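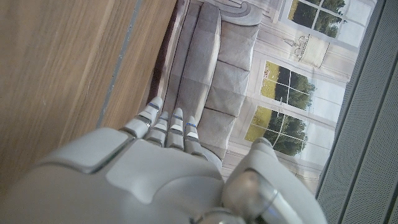

3 min read

Printed rooms are sold as a cheap way to look well housed. Kelness wants 114 dollars for its grey sofa scene, and I have my doubts.

Homa Talebi, who dresses sets at Drunevar, likes the scrolled arm. "It reads as a real sofa from the door," she told me. From the door, maybe. 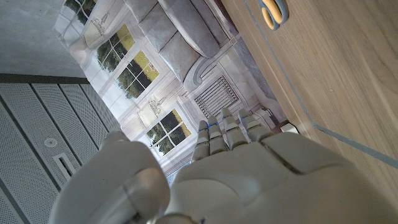

Then there is the light. Sunny grass outside a printed window looks odd at night, and Talebi grants that much.
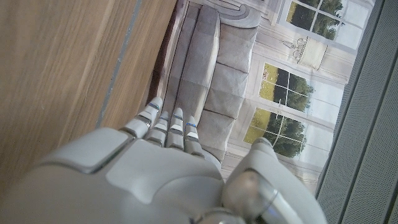
Can a printed room replace furniture?

Only for people who never plan to sit down.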